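Minutes of the equipment planning meeting
Clarkthorpe site, small meeting room, 21 Mar 2023

1. Minutes of the last meeting
These were accepted with one correction. The delivery charge under item 4 should be read without tax.

2. Gripper for the second arm
Two offers were received. Sterura offers a two-finger gripper with a delivery of five weeks. Modia offers a similar model, a little cheaper, but the cable set must be ordered separately and the price of it is still missing. It was asked if the fingers of both models can be exchanged without removing the wrist camera. Sterura has confirmed this in writing, Modia has not answered yet.
Decision: wait for the answer of Modia until the end of the week. If there is none, order from Sterura.

3. Fingertip pads
The pads are consumed faster than it was planned in October. The budget line allows 60 pads per year and 47 are already used. The meeting agreed to raise the line to 100. The store will keep one closed box as reserve — it should not be opened without a note in the stock book.

4. Soft objects for the grasping work
The present list contains mostly boxes and bottles. It was proposed to buy more plush toys, in different sizes and with limbs that stick out, as these are harder to hold than a plain ball. Poduval can supply a mixed carton, but the colours cannot be chosen. One member preferred to buy single pieces in a shop, so that the same toy can be bought again later. Both ways will be priced. Dishes in pale colours will be added to the same order.
The fingers should also be tried lower on the head, under the mouth, and not only at the sides.
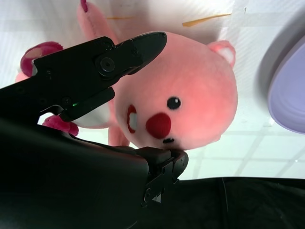 5. Table and lighting
The white tiles reflect much light and the wrist camera view becomes washed out. A matt table cover was suggested. The cost is small and can be paid from the general line. A dimmer for the lamps was also discussed, but it is left for the next budget — the electrician must first look at the wiring.

6. Other matters
The service contract for the first arm ends in October. A new offer will be requested before the summer.

The next meeting will be called when the prices for items 2 and 4 are complete.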